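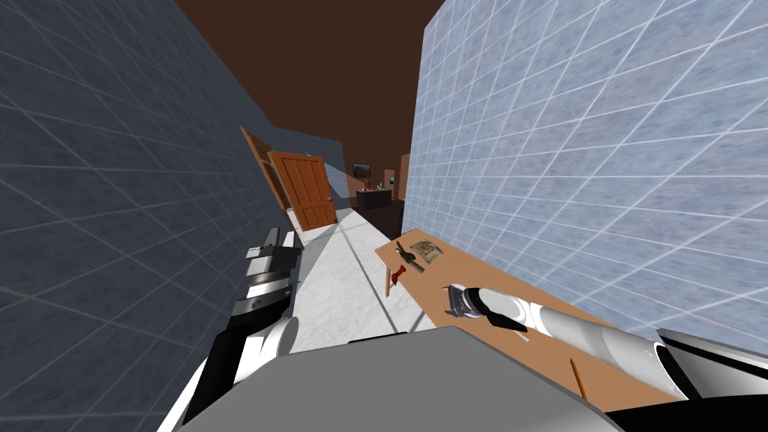

A day at the Liyanage tea house open day, Dedton

2021-02-14

My sister has been after me to come out to Dedton ever since she moved there, and I kept finding excuses (the drive, the dog, the weather, the drive again). Then she mentioned that Liyanage, the tea blenders down by the canal, were having their winter open day, and I was in the car before she'd finished telling me about the parking. I drink a frankly silly amount of tea. My late mother-in-law kept a Liyanage tin on her stove for as long as I knew her, with buttons in it by the end, and I wanted to see where it came from.

You book online for a time slot and pay 5 dollars at the gate, which you get back as a coupon for the shop. We had the second tour of the morning and were early enough to stand by the loading dock and smell the place. It's a lovely smell, like hay and raisins and a bit of wood smoke, and it gets into your scarf and stays there. Mine still has it.

Our guide was Deok-su Cha, who has been blending for Liyanage for 17 years and talks about leaf the way some people talk about their grandchildren. He started us off with the sacks, and let us put our hands in and feel how the big twisted leaf springs back while the small broken stuff runs through your fingers like coarse sand. The small stuff is what goes into bags. He didn't look down on it one bit! He said a good strong cup at six in the morning needs small leaf and that he drinks it himself.

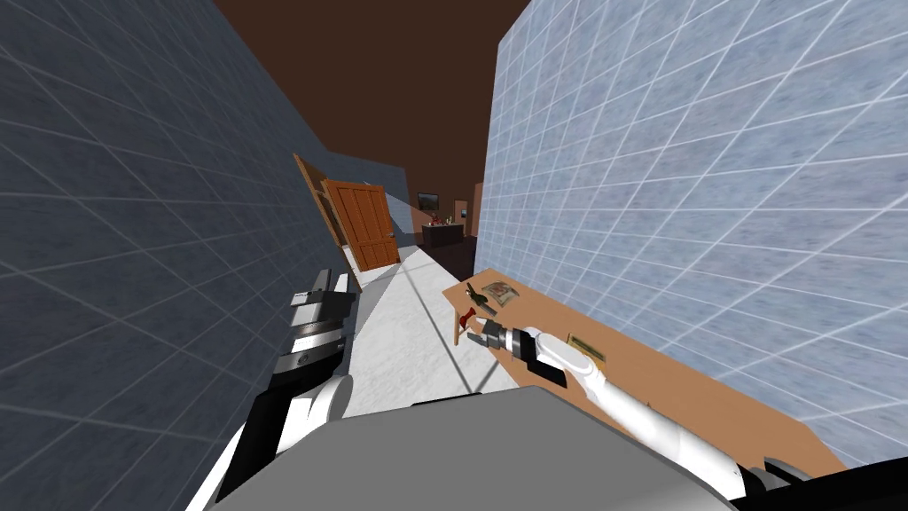
Darker tile to the left, paler tile to the right, and the brown ceiling overhead.

From the sacks we went on to the sorting floor, where they have a long shaking sieve called the Skeliline that grades the leaf by size. It makes a tremendous racket. Deok-su had to shout, and my sister, who is a little deaf on one side, nodded along to all of it and then asked me later what he'd said. What he'd said, mainly, was that the same garden never sends you the same tea twice, so a blend that is supposed to taste the same every year has to be worked out fresh each time. I had never thought about that. I suppose I believed there was a recipe card in a drawer somewhere.

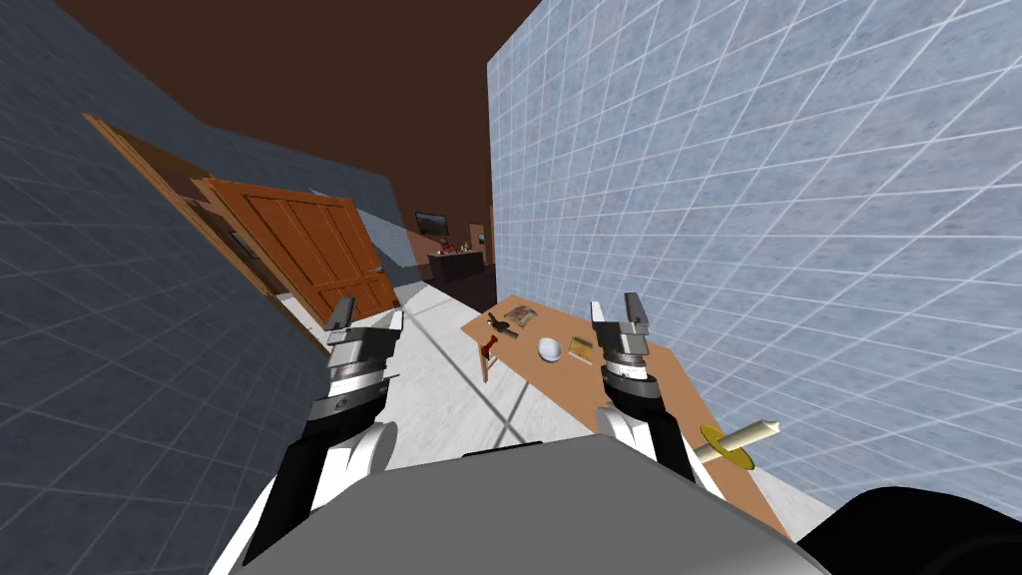 The tasting room

Now this was the part I'd been waiting for. There's a long counter with white cups lined up along it, and a kettle that never seems to be off the boil. You take a spoonful and slurp it, loudly, much louder than you were raised to. My sister got the giggles and had to go stand by the window. I got to taste 20 teas and could tell you the difference between maybe four of them, though I was very sure of myself while it was going on.

The one I loved was called Zoleo, a dark blend with something malty about it and a little orange at the end that I'm told comes from the leaf itself, with no peel added. There was also a smoked one that tasted like a campfire and that a man in our group declared the best thing he'd ever had in his mouth. Well, somebody has to like it. Deok-su had us try each tea again with milk, and a couple I'd written off came right around. I've been making notes at breakfast ever since and boring my husband with them.
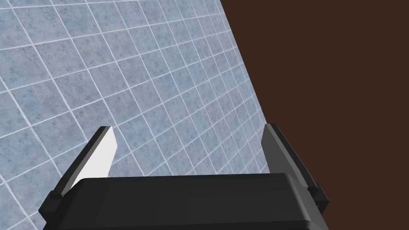 Lunch, the shop, and getting there

Lunch was soup and cheese scones in the old packing hall, and the scones were the size of a softball. Go early for those, they were nearly gone when we came through. The shop is small and gets crowded right after each tour lets out, so we walked along the canal first and came back when it had quieted down. I bought 2 tins of Zoleo and a strainer I didn't need, and my coupon took care of the strainer.

If you're driving, don't follow the first sign for Liyanage as you come into town. It takes you around to the truck entrance, and you'll have to back out with people watching, as I did. Keep going past the feed store and turn at the bridge. The floors are hard and the tour is longer than it sounds on the website, so wear your comfortable shoes.

They hold the next open day in July, when they say you can sit outside with your cups, and my sister has already put our names down.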